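Skoltness gets its big table back

By Marlene Gauthier | Friday

If you've been by the Görtz building in Skoltness this month you'll have noticed the upstairs workroom is open again, and I'm so happy to report that the long wooden table is back where it belongs! It spent the whole summer on its side in the hallway (I have the bruised hip to prove it) while the floor got fixed.

Gisela Hollmann and Dirk Stöcker did the sanding over two weekends. I went up on Friday to have a look and ended up staying for coffee, then for more coffee, and I finally got out of there at suppertime. The wood has come up really pale, with the knots and the darker streaks still showing, and Gisela says she fought hard to keep it that way. Dirk wanted a dark stain. He has been outvoted and he's still grumbling.

The refit cost 800 dollars, most of it for the floor, and the money came out of the 1000 that was left from the Tadidgate street sale. What's left over goes to new lamps. I asked if we could maybe get one for the left end of the table, where the light never seems to reach in the afternoon, and Mareike Ackermann wrote it down, so fingers crossed.

The room is open from 4 until late on weekdays, and you can bring whatever you're working on. Last week there was a quilt at one end and somebody's bicycle wheel at the other, which I thought was pretty great. Please put a cloth down if you're gluing or painting. The oil needs the rest of September to harden, and Gisela will be checking!

Friederike Meinecke has the key and the sign-up sheet, and she's usually at the front desk downstairs. If you borrowed one of the folding chairs over the summer, we're still two short and would love to see them again, no questions asked.
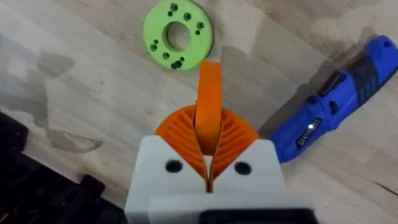
The pale wooden tabletop in the upstairs workroom, with flexible orange fingers and a strip of the same orange between them.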